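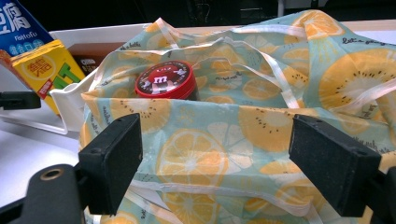 Llevo toda la tarde peleándome con el segmentador de asas y necesito contarlo en algún sitio, así que hilo (largo, aviso).

El problema: nuestro planificador de agarre trata una bolsa de tela como si fuera una caja blandita. Busca dos caras paralelas, calcula el centro y para dentro. Con un cartón de zumo, de maravilla. Con tela arrugada se inventa unas caras que no existen y se queda tan ancho.

Y luego están las asas. Cintas blancas, finas, con brillo, que se cruzan entre ellas. En la nube de puntos son ruido, literalmente: el filtro de outliers que pusimos en septiembre se las come enteras. ¡Tres semanas buscando el fallo en la red y estaba en el preproceso!

Lo vio Salamatu Shehu en diez minutos, por cierto. Abrió el visor de Tekon, desactivó los filtros uno a uno y me mandó una captura sin texto. Dolió.

Ahora el filtro mira también el color antes de tirar puntos. De 94 episodios de validación perdíamos las asas en 27, y con el cambio las perdemos en 7. No está resuelto, pero ya puedo cenar tranquila.

Segunda parte: los envases de plástico. Aquí no falla la percepción, falla el control. La política aprende la apertura de los dedos y ya, no sabe nada de fuerza, y una bolsa de snacks se deforma muchísimo con la misma apertura.
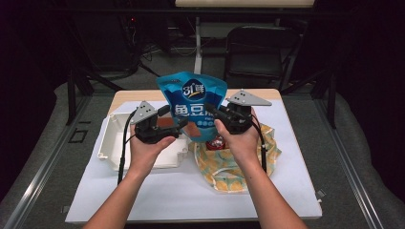
Bolsa de 鱼豆腐 sujeta por los dos lados, una pinza en cada mano.

Para los agarres a dos manos estoy probando a predecir la distancia entre pinzas en vez de dos trayectorias sueltas. Si cada mano va por libre, basta un pequeño desfase de reloj para que en la reproducción una apriete antes que la otra.

Lo del reloj da para otro hilo. Norkar (nuestro grabador) sella el tiempo al recibir el mensaje y Cultis, que es quien lo reproduce, espera el sello de captura. Sí, los dos son nuestros. Sí, los escribimos en la misma oficina.

Me queda decidir qué hago cuando hay un objeto metido dentro de la tela y solo asoma la tapa. De momento lo etiqueto como objeto aparte, con máscara parcial. Si alguien lo hace de otra manera, que me cuente, que leo todo.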